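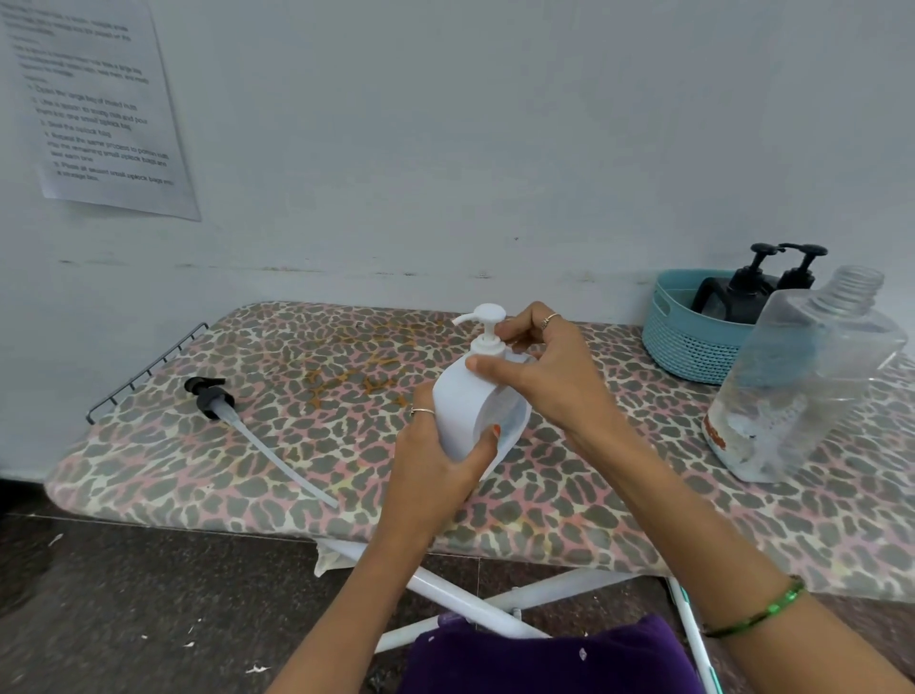 Eine Hand am Pumpkopf, die andere am Körper der weißen Flasche

Reste zusammenführen: Umfüllen in der Waschküche

Im letzten Rundbrief hatten wir gefragt, wohin mit den vielen angebrochenen Flaschen, die sich in den Regalen im Haus Bornitz ansammeln. Es kamen einige Antworten. Die meisten liefen darauf hinaus, alles in größere Behälter zu kippen und die kleinen wegzuwerfen. So einfach ist es leider nicht, und deshalb hier ausführlicher, wie wir es seit Januar handhaben.

Gearbeitet wird am Bügelbrett in der Waschküche, dem mit dem Leopardenbezug. Der Bezug hat in der Mitte einen bräunlich-orangen Fleck. Wer das Brett danach zum Bügeln braucht, legt bitte ein Tuch unter. Ein neuer Bezug ist bestellt, der alte bleibt dann dauerhaft für das Umfüllen drauf. Das Brett hat den Vorteil, dass man es auf eine Höhe stellen kann, bei der man nicht den ganzen Vormittag gebückt steht. Das Bügeleisen kommt vorher weg und ausgesteckt ins Regal.

Zur Reihenfolge: Zuerst wird sortiert. Seife zu Seife, Spülmittel zu Spülmittel, Shampoo zu Shampoo. Verschiedene Sorten werden nicht gemischt, auch dann nicht, wenn sie dieselbe Farbe haben. Reiniger für Bad und WC bleiben grundsätzlich in der Originalflasche und werden hier überhaupt nicht umgefüllt. Narendra Bajpai hat dafür eine eigene Kiste unter das Waschbecken gestellt. Flaschen, bei denen das Etikett fehlt und niemand mehr sagen kann, was darin war, kommen ebenfalls in diese Kiste und gehen mit der nächsten Fuhre zum Schadstoffmobil.

Dann werden die Pumpköpfe abgeschraubt und gespült. Bei den Köpfen mit langem Steigrohr sitzt innen oft eingetrockneter Rest. Am besten pumpt man warmes Wasser durch, bis es klar kommt, und lässt das Rohr über Nacht auf einem Handtuch liegen. Nicht jeder Kopf passt auf jede Flasche. Die Gewinde sehen gleich aus, sind es aber nicht, und ein schief aufgesetzter Kopf tropft am Hals herunter. Wenn er sich nach einer Umdrehung sperrt, wieder abnehmen und einen anderen probieren. Ist das Rohr zu lang, kann man es unten schräg kürzen. Zu kurze Rohre sind ärgerlicher, dann bleibt immer ein Rest am Boden stehen.

Beim Umgießen hält man die Zielflasche unten am Körper fest und kippt die andere langsam an, Öffnung dicht an Öffnung. Einen Trichter haben wir auch, er hängt am Haken neben der Tür. Bei dickflüssiger Seife nützt er wenig, weil sie darin stehen bleibt. Dünne Sachen laufen auch ohne Trichter ganz gut, wenn man eine ruhige Hand hat und die untere Flasche nicht bis zum Rand füllt.

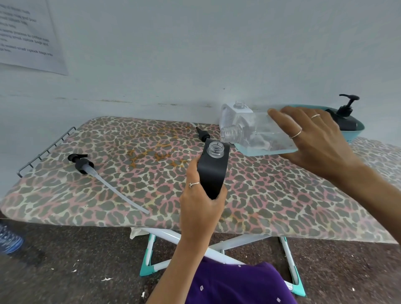
Zwei Fingerbreit Luft sollten oben bleiben, sonst drückt das Steigrohr beim Einsetzen den Inhalt heraus. Was danebengeht, gleich aufwischen. Seife auf dem Boden der Waschküche ist rutschig, und man sieht sie dort schlecht.

Dunkle Flaschen sind schöner im Bad, haben aber den Nachteil, dass man den Füllstand nicht erkennt. Wir nehmen sie deshalb nur für die beiden Gästebäder, wo ohnehin jede Woche nachgesehen wird. In die Küche und in den Werkraum kommen durchsichtige Flaschen. Alle neu befüllten Flaschen bekommen ein Etikett mit Inhalt und Monat. Die Rolle liegt in der Schublade, ein wasserfester Stift ist angebunden. Bitte dort lassen, es ist der dritte.

Leere Flaschen werden ausgespült und behalten, sofern sie ein gutes Gewinde haben. Alte Etiketten lassen sich meist nach einer Stunde in warmem Wasser abziehen. Der Kleber geht mit etwas Speiseöl weg, danach noch einmal mit Spülmittel drüber. Flaschen mit Rissen oder Belag, der nicht abgeht, kommen in die Wertstofftonne. Vom Rest haben wir im Moment mehr als genug: Sneha Dixit hat das Regal durchgesehen und 187 Leerflaschen gezählt, davon 50 mit passendem Kopf. Neue müssen also bis auf Weiteres nicht gekauft werden. Wer für zu Hause welche möchte, darf sich bis zu 7 Stück nehmen und trägt sich dafür in die Liste ein.

Wer mithelfen will, kommt am besten vormittags ab neun. Zu zweit geht es deutlich schneller, eine Person spült und trocknet, die andere füllt um. Handschuhe in allen Größen liegen bereit, bei empfindlicher Haut bitte eigene mitbringen. Schürzen sind gerade in der Wäsche. Der Schlüssel zur Waschküche hängt wie gewohnt im Büro, und das Fenster bitte beim Gehen wieder zumachen.

Suchbegriff eingeben … Suchen

Diese Website verwendet Cookies, um Ihnen die Nutzung zu erleichtern. Mehr erfahren Einverstanden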